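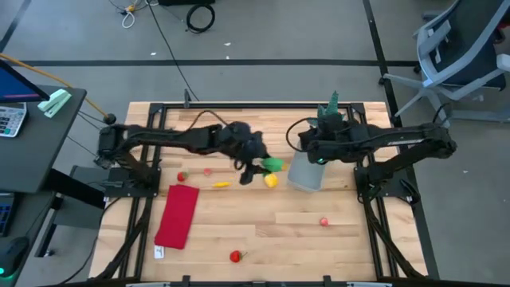 4.2 What counts as the same kind of thing?

Most studies of play food take it as given that the pieces in a set have names, and that an adult and a child would agree on them. Scores for sorting and tidying-up tasks depend on this. If a child puts a strawberry with the strawberries, that is a hit; if it goes with the round pink things, that is an error. We doubt that the line is so clear. The strawberries on the table in Figure 3 are a fair test of the idea: one has a green leafy cap, and another is paler and closer to pink than red. A small pink round fruit lies near a third. A child who goes by color has good grounds for putting the pale strawberry with the round fruit, and a child who goes by shape has good grounds for leaving it out. Under the scoring rules used in much of the earlier work, only one of these children understands food.

The trouble gets worse with green pieces. A spiky green plush item, such as the one held above the cup in Figure 3, could be the top of a pineapple or a leafy vegetable. We have gone back and forth on it ourselves. When two coders were asked to label every piece in the Mostell set without seeing the packing list, they split on 17 pieces, and most of those were soft and green. The maker's list settles what a piece was meant to be. It says very little about what a four-year-old should make of it.

Chauhan's account of this problem is the most careful we know. Umesh Chauhan argues that children learn the maker's categories quickly and that early mistakes wash out after a few rounds of tidying. His main support is a count of 2477 placements made during free play, in which "wrong" placements dropped over the first weeks. We accept the drop. We are less sure what dropped. In the same rooms the storage tubs carried picture labels, and the adults often named a piece aloud as it went in. A child in that setting can get better at matching a toy to a label without changing any belief about fruit. The report does not separate the two, and as far as we can tell the notes kept at the time would not allow it.

Katsuhiko Hayashi takes the other side and claims that play food teaches children almost nothing about real food. This also seems too strong. His 12 children were tested with real fruit one at a time, on a bare tray, by an adult they had met that morning. They had played with the toys in groups, on the floor, with the pieces spread out and a good deal of trading going on. A poor score on the tray may tell us that the knowledge did not carry over. It may equally tell us that the children found the tray odd.

4.3 Scattered pieces and the order of tidying

Early Childhood | Toys and Play | Methods
Shares 12 Comments 0

A second common claim is that the order in which pieces are put away shows how they are grouped in the child's mind. The Dinside coding scheme rests on it: if two strawberries go into the cup one after the other, they are scored as linked. We tried to use the scheme and gave up on it after the first full pass.

Our main objection is simple. Pieces that lie close together tend to be picked up together, whatever they are. In the layout of Figure 3 the strawberries are well apart, with one at the left, one near the bottom middle and one in the lower right. The yellow banana and the yellow lemon-shaped fruit lie much nearer to each other. Someone clearing that table from left to right would very likely produce a "yellow" run and would not produce a "strawberry" run, and the scheme would record a preference for color. Shuffle the pieces and the preference might well be gone. Dinside offers no correction for distance. The handbook advises that the pieces be "well spread," which we read several times in the hope of finding a number.

Đặng's version is better, as it notes where each piece starts. It still treats reach as equal in all directions, and anyone who has watched a small child lean across a table will have doubts about that. We coded 1764 pickups by Đặng's rules and found that start position alone gave a good guess at the next piece taken. Adding the type of food helped a little. Whether the gain is large enough to talk about is a matter of taste - we would not build a theory on it.

The Grekus sets may offer a way around some of this, as every food comes in two colors and two sizes, so that color and kind can be pulled apart. They are also dull. Children in our October sessions left them for the door and the window ledge sooner than they left the mixed bag of fruit, and a clean design is of limited use when the sessions are over in a few minutes. For the rest of this paper we therefore report pickups by start position first and by food type second, and we leave the word "category" to the discussion.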